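Reltmont Forums > Manipulation and Grasping > Methods

Thread: Shuffling the table between demos vs. just recording more demos

kettlebrain
Posted August 3, 2018

Okay, I promised a write-up after my rambling in the July thread, so let's go.

The question was whether I get more out of moving everything on the table before every demo, or out of recording a bigger pile of demos with the layout left alone. Same arm, same task (pick up the named thing, put it on the plate), same network, same training settings. Only the data is different.

Set A is 800 demos with a fixed layout. Set B is 667 demos where I moved every object by hand before each one, plate included. I wanted B to be 800 too, but moving stuff takes forever and I ran out of evenings. So B is the smaller set, keep that in mind.

Then 21 test layouts that neither model had seen, one try each, no do-overs. Model A got the thing onto the plate in 4 of them. Model B got 17.

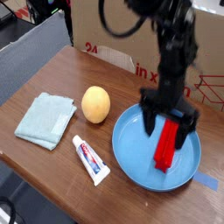
Gripper down at the plate with the red one. Cloth, potato and toothpaste still out on the table.

I expected B to win but I did not expect that! What surprised me more was how A failed. It goes to the place where the object used to be, closes on air, and then carries the air very carefully over to where the plate used to be. It basically memorized a path and the camera is just decoration.

Three of B's four misses were on the cloth. It comes down flat and the fingers slide across the top without catching an edge. The other one was the potato, which got squeezed out sideways and rolled.

Happy to share the layout sheets if anybody wants to try the same thing.

----

Nulport_Sam
Nice, thanks for going through with it. But I'm going to be annoying: isn't this a bit of a straw man? Of course a fixed layout loses on new layouts. The model never had any reason to look. I'd be more interested in A with, say, ten fixed layouts and 80 demos in each.

----

kettlebrain
Fair, and I thought about that halfway through. My defense is that plenty of people (me, last year) do record with a fixed layout because it's fast, and then wonder what went wrong. But yeah, the ten layout version is the one I'd want to read too.

----

Vilho Kokkonen
I did something close to that on the Beria setup, with fewer objects. A handful of fixed layouts got me most of the way to full shuffling, as long as the plate moved too. When I kept the plate in one spot, the picking was fine and the placing was terrible. So my guess is that a lot of your gap is the plate and not the objects. Can you split the failures into "missed the pick" and "missed the place"?

----

kettlebrain
Just went back through my notes. For A, out of 17 failures, 12 never got a grasp at all. The other five picked up fine and let go in the wrong place. So the plate is part of it, but the pick is the bigger problem for me.

----

Vilho Kokkonen
Huh. Okay, that's the opposite of mine. I take back some of the guess.

----

marge_in_the_lab
One try per layout is thin. With 21 trials you can't say much about whether B is at 70 percent or 90. The difference between A and B is big enough that I believe it, but please don't put "81 percent" on a slide.

Also, who picked the test layouts? If it's the same person who shuffled set B, you probably put things down in your favorite spots both times without noticing. I caught myself doing this and had to switch to drawing positions from a random list.

----

kettlebrain
Ouch, yes, it was me both times. I do have a habit of putting the plate over to one side. I'll redo the test with a random list and post the numbers here even if they're worse.

----

Nulport_Sam
+1 for the random list. The Kemppainen scripts have one built in, it prints a little grid for every trial and you just place stuff where it tells you. Tedious but it works.

----

dropped_it_again
On the cloth: try a few demos where you come in low from the side and pinch a folded edge. Mine did the same sliding thing until I stopped demonstrating grabs from straight above. I can't say how many you'd need, I just kept adding them until it quit sliding.

----

kettlebrain
Ooh, I never once did that from the side. Adding it to the list. Sam, can you send me the link to those scripts?

----

Nulport_Sam
Sent you a PM.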